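How Families on Claster Street Remember Their First Homes
Final report, Oral History Project
Kulsoom Virk, Daniyal Afridi and Jawad Cheema

When our group first met in October, we thought we would be writing about the old mill. Everyone in Tasunden has a mill story, and we figured the work would more or less do itself. Then Daniyal's aunt, Hina Afridi, sat us down with tea and talked for an hour about the first apartment she ever rented, and by the time we left we had a new topic and a very full notebook.

Our question was simple enough: what do people remember about the first place they lived in after moving here? We left 60 letters in mailboxes along the street and talked to everyone who wrote back or called. Most talks took place in kitchens, usually in the evening, and nearly all of them ran longer than we had promised. 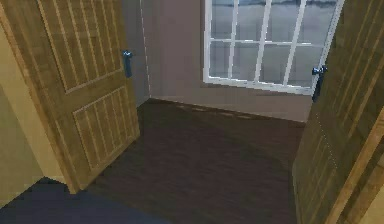
We had expected to hear a lot about money and work, and we did. What surprised us was how much people said about sound. Babar Shaikh could still tell us which stair creaked in his building and who came home at what hour. He paid 52 dollars a week and shared the place with two cousins, and he said he never once slept through the landlord's radio. Mrs. Afridi remembered the neighbors singing through the wall — badly, she said, but she missed it terribly after they moved to Idora.
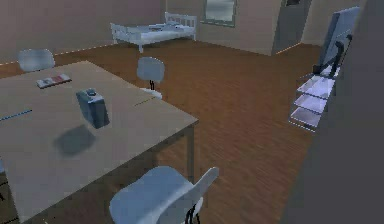
Food came up almost as often. Several people learned to cook in those first homes, mostly by writing to their mothers and waiting weeks for an answer. Jawad copied out one of these letters, with its long argument over how much salt belongs in lentils, and we have put it in the appendix because we couldn't bear to leave it out.

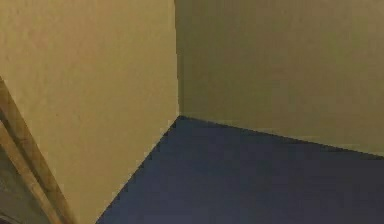
Color was the hardest thing for people to agree on. One brother and sister, interviewed on the same Thursday, gave us two different colors for the same living room, and each was quite sure. Families who rented mostly described plain walls in some kind of beige, the muted tan you find in so many rooms still, and they tended to say it with a sigh. Those who later bought a house nearly always told us what they painted first.

We ended up with roughly 300 pages of typed notes, far more than we could use. If we did it again, we would ask fewer questions and let people wander. We would also bring a second recorder — ours quit in the middle of Mr. Shaikh's best story, and he was kind enough to tell it again.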